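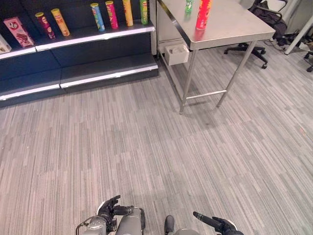
Unit 5: Teaching a Shelf Task by Demonstration
Course handout, February

Read this before the lab session. Bring a copy with you, because the session log at the end has to be filled in during the work.

5.1 What this unit covers

In Unit 4 you moved a single arm by hand and played back the joint positions. In this unit you work by remote control with a robot that has two arms and multi-fingered hands. The task is to move snack cans between a shelf and a table. You will record demonstrations, throw out the bad ones, and hand in a set that another group could train on.

There are two common ways to show a robot a task. In hand guiding, you hold the arm and push it through the motion. The joints read out where you put them. It is quick to learn and you feel the contact directly, but your own body is often in the robot's camera view, and guiding two arms plus the fingers is more than one person can do well. In remote control, you stand away from the robot and your hand motion is mapped to its hands. The camera sees what it will see later when the policy runs. The cost is that you lose most of your sense of touch, and there is a short delay.

We use remote control for everything in this unit. The software is Turow, the same version that is on the lab machines. Do not update it.

5.2 The task

One demonstration is one can moved from the table to an open spot on the top shelf. The can must end upright, with its lid up, and must not touch its neighbors. A can that touches a neighbor on the way in and then stands correctly counts as usable, but mark it C for contact in the log.

Start pose: both hands open, held in front of the body, clear of the shelf and the table. End pose: the same. The recording must include both. Demonstrations that start with the hand already moving are the most common reason for lost data.

Choose one hand for each demonstration and say which before you start. The other hand stays still. Passing a can from one hand to the other comes in Unit 6.

5.3 Looking before reaching

The head camera has a limited view. When the robot stands back, it can take in both the shelf and the table, but the cans may be close to the top of the image and the tallest part of each may be missing. A policy trained on these views has little to go on when it picks a grasp height. Tilt the head until the lid of the target can is in view, wait one full second, then reach.

Do the same at the shelf. Look at the gap before you bring the can in. If you place from memory, the recording contains an action with nothing in the image to explain it, and the policy cannot learn from that.

Polished metal gives reflections. On the steel table a can may have a faint copy of itself below it. This does not bother a human operator, but it can pull a trained policy too low. Vary where the can stands so that the reflection does not always fall in the same place.

5.4 Grasping a can

Approach from the side with the thumb and fingers open wider than the can. Keep the palm vertical. Close slowly until the can stops shifting, then stop closing. These cans are light and have thin walls, and a dented can has to be replaced.

Lift straight up before you move sideways. At the shelf, go in above the front edge strip, lower the can, open the fingers fully and back out along the line you came in on. Turning the wrist while backing out knocks over the next can.

5.5 How many to record

Each group records 40 demonstrations: 20 with the left hand and 20 with the right. Change the target can, its place on the table, and the gap on the shelf between runs. Leave the shelf row uneven. Even spacing looks tidy but teaches the policy to expect it.

At least 24 of the 40 must pass review. Groups that fall short may book the lab again on Sunday.

Keep failed attempts if you recovered from them inside the same recording. Delete those where you had to stop and reset by hand.

5.6 Safety

Stay out of reach of both arms whenever remote control is active. One person operates, and one person stands by the stop button and does nothing else. Reset cans only after the operator has called "paused" and the button person has repeated it. Watch the cables on the floor when you walk to the table.

5.7 Session log

For each run write down: run number, hand, target can, start spot, shelf gap, result (OK, C, dropped, stopped), operator.

5.8 Questions to prepare

Why does the idle hand have to stay still, even when it is out of view?
Run 14 in the Teltau sample set is marked OK. Play it back and decide whether you agree.
What would you change in 5.2 if the cans were glass?

Reading: Chapter 3 of the course reader, up to the section on delay.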